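Slides are up, clicker works, water within reach. Thank Graham Staniforth for the intro (keep it short, he'll have used up two of my minutes already).

## Open with the number

- Say it flat: 2908 runs in simulation, and the arm at Tritimdale still drove its fingers into the front of a cabinet on a Sunday afternoon.
- Let that sit. Then say I was the one who signed off on it, so I get to tell the story!
- The arm is called Arthur. The planner is Olleo. I'll mix them up at least once, sorry in advance.

## What happened

I like to tell this part slowly. Arthur had one job that day, reach to a dark opening in a wooden front, stop short, wait for the okay. It did the reach. It did not stop short. It kept pushing until the drive tripped on current, and by then we had a bent fingertip and a dent in the wood you could lay your thumb in.

Nobody was hurt. Say that early, people worry. Ľubomír was outside the fence with his hand near the stop button, and he hit it - but the drive had already tripped by the time he got there. He's still a bit sore about that.

## Why it happened

- Olleo asks the depth camera how far off the surface is.
- Matte black gives the camera almost nothing back. So it returns "no reading."
- Our code took "no reading" and turned it into 900 millimeters, the far limit. (Pause for groans. There will be groans.)
- So as far as Arthur knew, it had most of a meter of free air in front of it.

I wrote that line. It was a placeholder from January, and I meant to come back to it. Anybody here who has never left a placeholder in, please come see me after, I'd like to hire you.

## Why the sim never caught it

The part I really want people to take home. Our simulated camera was too nice. It measured distance straight from the geometry, so a black surface came back just as clean as a white one. All those runs passed and not one of them ever produced a missing reading. We had tested the reach to death and we had never once tested the camera failing.

Ľubomír Rusnák rebuilt the test after that. He drops the depth readings on anything dark, at random, and watches what the arm does. First night, Arthur hit the front in 80 of the runs. I have never been so happy to see a bad result.

Two slides, go through them quickly:

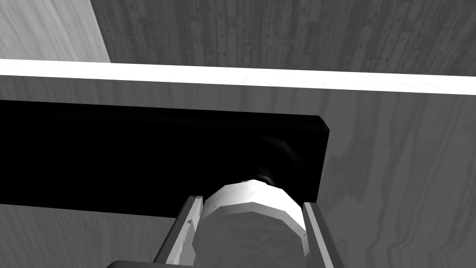
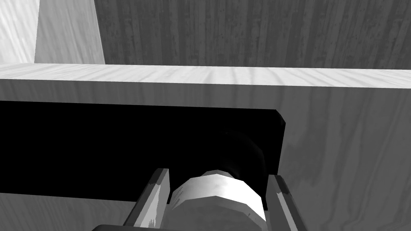 Anton asked me in rehearsal how close is too close. Good question, use it if it comes up. The answer is that we don't let the arm guess anymore. A missing reading now means stop. If it comes back, the arm can creep in at low speed, and if it drops out again the arm backs off and calls a person over.

- It's slower. Say so before somebody else does.
- The force limit is lower too, and it's set in the drive, so a bug in my code can't raise it.
- We kept the dented panel. It hangs over my desk.

## If there's time

Tell the one about the black tape. If Graham is already standing up, skip it and go to questions.

Questions I should be ready for: would a second camera have saved us (maybe, but it could go blind on the same surface), and did we check the other cells for the same line of code. We did. It was in both of them.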